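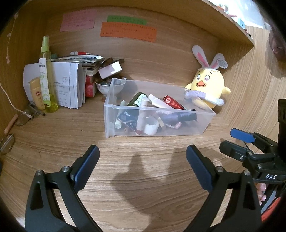
Ornach-Suelo: ficha de datos del inventario de parcelas y usos del suelo de Adilville

Versión 6. Última revisión: marzo.

Qué contiene

Una tabla de 618 parcelas del término municipal de Adilville, con su clasificación urbanística vigente, la que propone el plan general de desarrollo y el uso que se observó en campo. Se publica en CSV y GeoPackage. El código de carga está en la carpeta scripts.

Conviene leer esta ficha entera antes de sacar un solo porcentaje. Ya hemos visto gráficos hechos con la versión anterior que sumaban suelo comercial "disponible" donde lo que hay es un talud.

Origen

La clasificación vigente procede de los planos de ordenación del ayuntamiento, digitalizados a mano. La propuesta sale de los anexos del plan general, redactados por la consultora Dumlao. El uso observado lo levantó el equipo de Ornach recorriendo las calles entre octubre y enero.

Las tres fuentes no coinciden entre sí. No las hemos armonizado, y desconfiamos de quien lo haga sin explicar con qué criterio. Cuando el plano dice una cosa y la calle otra, la tabla recoge las dos.

Campos

id_parcela: identificador propio. No es la referencia catastral y no sirve para cruzar con ella.
clase_vigente: residencial, comercial, industrial, dotacional, rústico o sin clasificar.
clase_propuesta: los mismos valores, más "reserva", una categoría que el plan usa con generosidad y no define en ninguna parte.
uso_observado: texto corto. Vacío si no se pudo ver la parcela desde la vía pública.
frente_via: metros de fachada a calle. Medido sobre plano.
acceso: sí, no o dudoso. "Dudoso" significa que hay un camino dibujado que no encontramos.
fuente_limite: de dónde se tomó el lindero.
notas: lo que no cabía en otro sitio. Léanse.

Cobertura

De las 618 parcelas, 333 tienen uso observado. El resto está vacío y no debe interpretarse como suelo vacante. Un campo en blanco quiere decir que no lo sabemos. El informe de síntesis de Dumlao hace la lectura contraria en su apartado de crecimiento comercial; no hemos conseguido reproducir sus cifras con estos datos ni con los que ellos mismos adjuntan.

Faltan casi todas las parcelas al norte de la carretera de circunvalación. El límite municipal en esa zona está en discusión y hay dos trazados en circulación. Usamos el más antiguo porque es el único firmado.

Problemas conocidos

22 parcelas se solapan con una vecina. Están marcadas en notas con la palabra SOLAPE. La superficie total calculada sumando polígonos sale inflada por este motivo.

El sector Zarodis aparece como comercial en la propuesta, aunque el estudio de tráfico que debería justificarlo se cita y no se adjunta. Lo pedimos en noviembre. Mientras no llegue, tratamos esa clasificación como una intención y recomendamos excluir el sector de cualquier cálculo de empleo previsto.

El campo frente_via tiene errores en esquinas: unas veces suma las dos fachadas y otras solo la principal. Corregirlo exige volver a los planos y no está previsto para la próxima versión.

Los acentos de notas pueden romperse si se abre el CSV con doble clic. Importar como UTF-8.

Usos razonables

Comparar la clasificación vigente con la propuesta, parcela a parcela. Localizar contradicciones entre plano y calle. Preparar alegaciones, siempre que se compruebe el documento original.

Usos que desaconsejamos

Valoraciones inmobiliarias. Proyecciones de población a veinte años, que con esta base serían pura decoración. Cualquier mapa de "oportunidades" que no enseñe también las parcelas sin dato. Tampoco tiene valor legal: para eso están los planos del ayuntamiento, con sus defectos.

Cambios respecto a la versión 5

Se añade fuente_limite. Se retira el campo potencial, heredado de la consultora, porque no encontramos quién supiera decir cómo se calculaba. Se corrigen nombres de calle en el casco antiguo.

Licencia y correcciones

Datos bajo CC BY 4.0, scripts bajo MIT. Las correcciones se envían abriendo una incidencia en el repositorio con el id_parcela y un documento o plano que la respalde. Las que digan solo "esto está mal" se cerrarán, aunque probablemente tengan razón.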